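Looking After the Two-Arm Table: Questions I Get Asked

Last updated July 11, 2024

I'm Lingyun Han, and I look after the two-arm table at Wike. These are the things people message me about, more or less in the order they come up when somebody new starts on it.
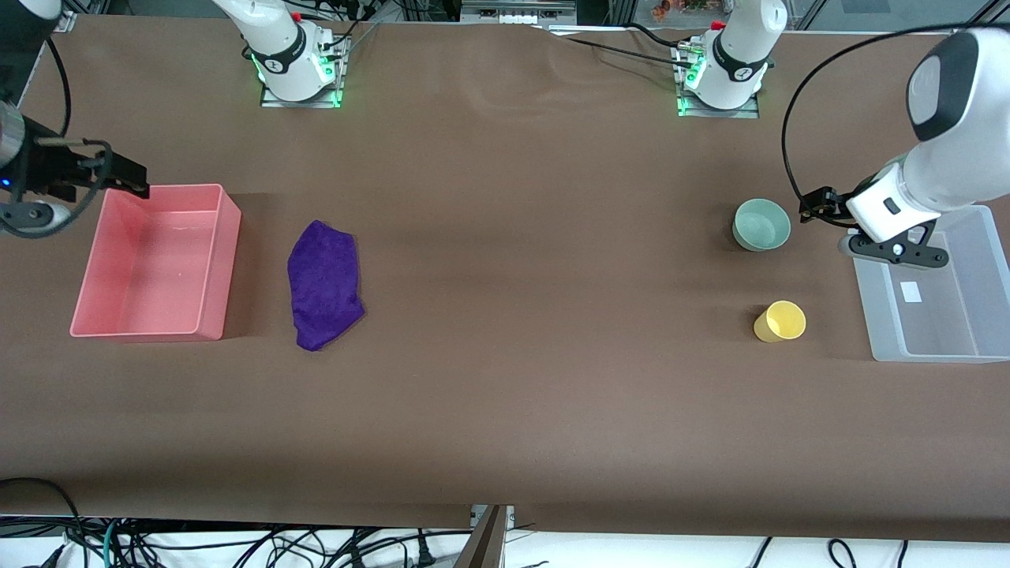

Most of what goes wrong with it is small, and you can fix it yourself in less time than it takes to find me. If you can't, come and find me anyway!

Which arm is left and which is right?

Left and right are the robot's own, as if it were sitting behind the table looking out at you. So if you stand at the front edge, the right arm is the one mounted on your left. Everybody gets this backward at least once (I did it for a whole week). The log uses the robot's sides too, so please write your notes that way.

What do I do first when I come in?

Look before you power anything up. I walk along the front, check that nothing has been left where an arm will swing, and follow the cables with my eyes from the grippers back to the bases. Then power, then wait for the lights on the base plates to go green. If one corner stays dark, don't start. Power down, give it a minute, try again, and message me if it does the same thing twice.

Why are you so fussy about the gripper cables?

Because that's where my repairs come from! Each cable needs enough slack for the wrist to turn all the way, and not so much that the loop drops down and catches on a bin. I set mine with the arm stretched out as far as the job will ever ask, then turn the wrist slowly by hand control in both directions. If the cable goes tight at any point, loosen the tie nearest the wrist and feed a little more through. Don't pull it from the gripper end. The connector in there is tiny and I've replaced 4 of them.

Can I move the bins?

Yes, but one goes at each end, and each arm should reach its own without crossing the middle. After you move one, run the reach check at slow speed with your hand near the stop button. Watch the fingers at the near and far corners of the bin, where they come closest to the rim.

The brown cover has wrinkles. Does it matter?

A few soft ones toward the back are fine, and I leave those alone. Anything in the area where the arms pick things up gets smoothed out. Jiahui Xue on the Gremton side likes to pull hers tight every morning and I do it when I remember, so pick whichever of us you'd like to be.

What should I put out for a test after a repair?

Something hard, something soft and something awkward. A small bowl, a plastic cup and a towel will show you most problems. The towel is my favorite because a gripper that closes a bit short will still hold a cup and then let cloth slide right out. Bunch it up, don't fold it. If all three end up in a bin I call the arm fixed and put it back on the schedule.

How often do the fingers need work?

Wipe them at the end of every shift with a dry cloth. I take them off and check the screws every 632 cycles, an odd number that came with our old Birnura schedule and never got changed. At 2520 cycles I swap the fingers for a new set, even if they look okay. The spares are in the drawer marked Mikent.

What about the cables on the floor?

I know, I know. Coil up anything you plugged in yourself and keep it off the front strip where people put their feet. Don't unplug something just because it looks unused. Ask me first.

Is there a training session?

The next one is in September, with room for 16 people. It's mostly cable routing and finger changes, so wear sleeves you can push up. Until then, grab me when I'm at the table and I'll show you how the wrist comes off.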